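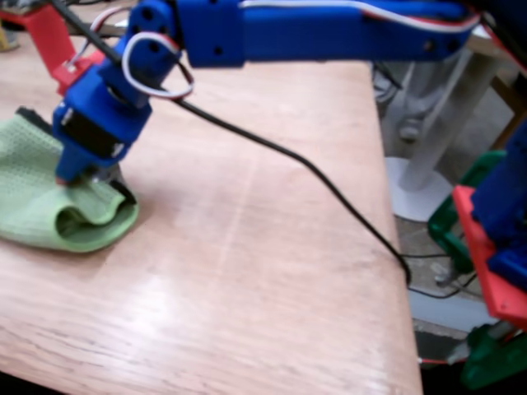 Pale green waffle-weave cloth on the table, crumpled and folded over on itself.

Home | Taking part | Past calls | Contact

Wanted: people who don't believe in folding

Every few months another book or video appears telling us that a properly folded cloth will calm the kitchen, save a drawer and possibly the marriage. I have read more of these than is good for me. Most of them offer no evidence beyond a photograph of the author's own airing cupboard. We would like to find out whether any of it holds up, and for that we need people.

The Lorna household study is looking for 30 adults to fold, stack and put away ordinary cleaning cloths and tea towels in February. You don't need to be tidy. If you stuff everything under the sink and shut the door quickly, please apply, as the last call brought in far too many people who iron their dusters.

What you would do

You come to us for one session of 2 hours. You sit or stand at a wooden table and are given cloths of the kind most of us have at home. Some you fold your own way. Some you fold the way a popular guide says you should, from a printed sheet we did not write and do not endorse. A third lot you leave in a heap. Later in the session we ask you to fetch particular cloths from a drawer, and we time you.

After that you take a bundle home, use it as you normally would, and fill in a short diary. "Short" has been a lie in other studies I have worked on, so I timed this one myself. It takes less time than the washing-up. Four of its questions are tick boxes and the last is a blank space for complaints.

Two folding methods are being compared, known here as Dudek and Pleremov. Both have keen supporters. Sohail Talpur, who runs the sessions, thinks Dudek will win. I suspect there will be nothing between them and that the heap will do perfectly well. You will not be told which is which until you have finished.

Who can apply

- Aged 18 or over
- Does at least some of the cleaning where you live
- Able to handle light cloths for the length of a session, with breaks whenever you like
- Has not been paid to teach, sell or write about home organising

Microfibre sets some people's teeth on edge. If you are one of them, tell us when you write and we will give you cotton.

What you get

We pay £30 for the session and your bus or train fare. The diary is unpaid, which I argued against and lost. You keep the cloths. There is tea, and the biscuits are plain.

We can't promise you a tidier kitchen. If anyone connected with this study suggests that you will leave with a new outlook on life, please let me know.

How to apply

Write to Razia Sandhu at the Imunov Centre, Room 203, saying where you keep your cloths at present and what state they are in. A few lines will do. Please don't send photographs of your cupboards. Morning and evening sessions are available, the latest starting at 6.30 pm. Quote reference 249 so that your letter doesn't end up with the catering invoices.

You can drop out at any point without giving a reason, and you will still be paid for a session you have started.

Razia Sandhu

2 comments | Share this call

We use cookies to remember your settings. Accept | Manage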